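What Is a CPU, and Where Does It Sit?

Computers for Kids: Inside the Case
By Mahtab Shojaei

If you take the side panel off a desktop computer, you will find a lot of air, some wires, and a big flat board. The board is called the motherboard. Everything in the computer connects to it in one way or another. Many motherboards are green, but they can be black, blue, or other colors too.

The most important part on the motherboard is the CPU. The letters stand for central processing unit. Some people just call it the processor. It is the part that follows instructions. When you click on a game, type a letter, or play a song, the CPU works through a long list of very small steps to make that happen.

What the steps are like

Each step is simple. The CPU might add two numbers, compare two numbers to see which is bigger, or copy a number from one place to another. A person could do any of these with a pencil. The difference is speed. Suppose you could do one sum every second without stopping. It would take you almost 17 minutes to do 1,000 of them. A CPU does far more than that in less time than it takes you to blink.

What a CPU looks like

A desktop CPU is flat and square or nearly square, and it fits in the palm of your hand. The top is a metal lid. The lid is called a heat spreader, and its job is to carry heat away from the tiny chip underneath. On a used CPU the lid often has scuffs and cloudy marks. These come from being cleaned and handled, and they usually do no harm.

Under the lid is a thin piece of stiff material, often green. You can see it as a border around the metal. It is called the substrate. The real chip is hidden between the two, and it is much smaller than the lid.

Where it goes

The CPU sits in a special holder called a socket. A socket has a metal frame on hinges that opens and closes like a small gate. There is also a thin metal lever beside it. When the gate is shut and the lever is pushed down and hooked in place, the CPU is pressed firmly against the socket and cannot slide around.

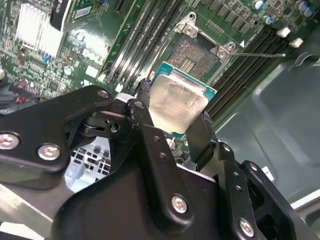
A CPU with its silver lid, close to an open socket. The long black slots on both sides are for memory.

In the kind of socket shown in the picture, the pins are in the socket. They are very thin and there are a great many of them. The bottom of the CPU has flat gold-colored pads, and each pad touches a pin. Electricity goes through the pins, and so do all the messages between the CPU and the rest of the computer. This kind is called LGA, which is short for land grid array. The "lands" are the flat pads.

In some other computers it is the other way around. The pins are on the CPU, and the socket has little holes.

Why people are so careful

The pins bend easily. If you brushed one with your sleeve, it might move out of line and miss its pad. Then part of the computer might stop working. So people who build computers follow a few rules:

Hold the CPU by its edges.
Never touch the pins in the socket.
Find the small triangle on one corner of the CPU and match it to the mark for the socket.
Lower it straight down. Do not push.

A CPU only fits one way. If it does not lie flat, it is turned the wrong way and has to be lifted out and turned.

The neighbors

The CPU needs to send and receive numbers quickly, so the memory is placed close by. Memory comes on long thin cards that stand up in slots. Plastic clips at the ends of the slots hold the cards in.

Also near the socket are small black blocks called chokes and little round cans called capacitors. They help give the CPU a smooth supply of electricity.

You may also spot a piece of metal with many thin fins. That is a heatsink. Heat spreads out along the fins and goes off into the air. The CPU gets a heatsink of its own on top, usually with a fan, after it has been locked into its socket.

Words to know

Motherboard: the large board that the other parts connect to.
CPU: the part that follows instructions.
Socket: the holder for the CPU.
Heatsink: metal fins that help a part stay cool.

Try this

Ask an adult if there is an old computer at home or at school that no longer works. With the plug pulled out and the adult helping, open the case and look for the memory slots first. The CPU will be close to them, hidden under its heatsink.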